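Muvulura: second album due in December

14 September 2018

Muvulura have finished mixing their second album, Drurkham, and Trevus Records will issue it in December on LP, CD and download. The LP edition is 792 copies, the same quantity as the first album, cut at 45 rpm across two discs. Subscribers to this newsletter can order from Monday. Shops get their allocation a week later.

The lineup has changed once since the last record. Agnes Yule (voice, harmonium) and Horacio Salinas (bass, tape) remain. Umut Gündoğdu takes over drums and also plays the two longest tracks on a prepared zither, tuned a quarter tone below the harmonium. The resulting beating is audible from the first bar of "Slow Ferry" and was left uncorrected in the mix.

Basic tracks were cut live to eight-track tape at Echeverría, with the band in one room and the harmonium behind gobos. Close mics were kept to kick, bass cabinet and voice. Everything else comes from a spaced pair of omnis set about 18 feet from the drums, which accounts for the low level of the cymbals compared with the first album. No click was used. Tempo drifts upward on most of the faster songs, and on "Ledger Stone" the band kept the drift and edited the ending to fit it.
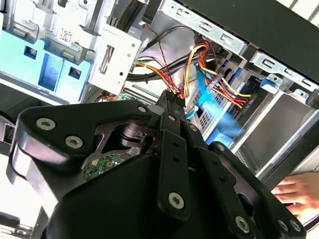

Transfers were made at 96 kHz, 24 bit, with the tape machine realigned before each reel. Abelardo Maldonado mixed from the transfers through an analog desk and printed stems as well as full mixes, so that the vocal level could be adjusted at mastering. In the end it was raised on one song only. Reverb is a single plate, returned in mono and panned opposite the source. There is no bus compression on the mixes.

Hok-lam Kwok mastered the LP and the digital versions separately. The LP master has the bass summed to mono below 150 Hz and a gentle cut at the top of side C, where the voice is most sibilant. Side lengths run from 11 to 14 minutes. The CD and download share a master and carry no extra tracks.

"We had more songs than this, but the others needed a piano and the piano at Echeverría would not hold its tuning," Yule says. Three of those songs have been put aside for a later session. A fourth, "Parish Line," was recorded with harmonium instead and closes the album.

Test pressings came back last week. Sides A, B and D are approved. Side C had a repeating tick in the run-in groove and has been sent for replating — we do not expect this to move the release date, but preorders will be charged only when stock ships.

Track list: Slow Ferry / Ledger Stone / Copper Weather / Eleven Doors / The Drurkham Road / Low Field / Salt Inventory / Parish Line.

The first album remains available on CD. The LP is sold out and a repress is not planned. Lyrics and session notes will be printed on the inner sleeves of the new record.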